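Workshop & Garage Forum > Storage and Shelving > Load ratings, anchoring, floors

Shelf rating vs. what is really on the shelf

vsrithong
2020-08-13

I am replacing the shelving in a shared shop and trying to make sense of the published ratings. The unit I am looking at is the Firnard boltless, five shelves, rated 228 lb per shelf "evenly distributed." My heaviest items are two boxes of steel offcuts and a bench grinder with a cast base. None of that is evenly distributed. Is there an accepted way to derate for a load that sits in the middle of the span?

Vichien

o_salinas

For a simply supported beam, a point load at midspan produces twice the bending moment of the same load spread over the full length. If bending in the front and rear beams is the limit, halve the rating. That gives you 114 lb for a single item dead center. The deflection ratio is a little kinder, 1.6 to 1, but use the lower number.

It also assumes the beam is what fails first. On light shelving the weak point is often the deck panel or the rivet in the slot, and the sheet you get with the unit does not say which one they tested.

Olga

Zul_K

Halving is conservative to the point of being useless. The end connections on a boltless unit are not pinned. A rivet seated in a keyhole slot gives you partial fixity, so the real midspan moment is lower than the textbook figure. I have had a 150 lb compressor on the middle shelf of a comparable unit for 8 years. No measurable sag.

o_salinas

Partial fixity depends on the rivet being fully seated and the post not being spread. Knock the unit sideways a few times and you lose most of it. I would not put it in a calculation. Also, a compressor on four feet is not a point load. It lands near the front and rear beams at two positions each, well away from midspan.

Zul_K

Fair on the feet. I still say half is too low for a grinder, which also has a base with some width to it.

vsrithong

Base is 10 in. wide on a 48 in. shelf. Close enough to a point that I will treat it as one. The grinder weighs less than 114 lb anyway, so the argument does not change my layout. The offcut boxes are the problem. They can go on the bottom.

Next question is anchoring. The sheet says to fix the unit to a wall. Mine would stand with its back to a partition that is drywall on steel studs, and the studs do not line up with the posts.

valentina.ocampo

Run a horizontal strip of 3/4 in. plywood or a length of strut across the studs at the height of the top shelf, screwed to at least two of them, and bracket the posts to that. Do not rely on toggles in the drywall alone. The bracket is there to resist tipping, and tipping loads are cyclic in a room where people bump into things.

Level the feet before you fix it. If you pull an out-of-plumb unit back to the wall with the bracket, you have put a permanent side load on the post slots.

We did ours at Prereseck in January. White metal shelving, with the office chairs more or less up against it, so it gets hit by chair backs several times a day.
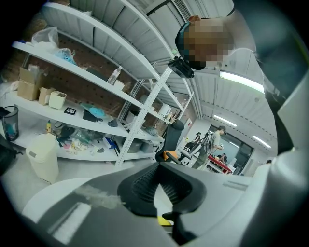

Vicente Farías: Agree with the strip, disagree with the height. Fix it at the second shelf from the top. The top beam on most of these units sits at the very end of the post, where the section is open and easiest to deform. One shelf down, the post is held above and below the bracket. The lever arm is a bit shorter, so the bracket load goes up a bit, but it is still small.

valentina.ocampo

Depends on the unit. If the top shelf is flush with the post ends I would do it your way. Ours has post above the top shelf.

vsrithong

On the Firnard the top shelf is flush, so second from the top. What are people using under the feet? Painted concrete, slight fall to a drain.

Zul_K

Steel shims under a steel foot plate. The plastic caps that come in the box will creep under load and you will be leveling it again in a year.

o_salinas

Steel plates, yes. Put a thin rubber pad under the plate if you care about the paint. Recheck plumb after the bottom shelf is loaded, before you drive the last wall screw.

vsrithong

Ordering plates and strut. Offcuts on the bottom, grinder on the second shelf at the left end near the post.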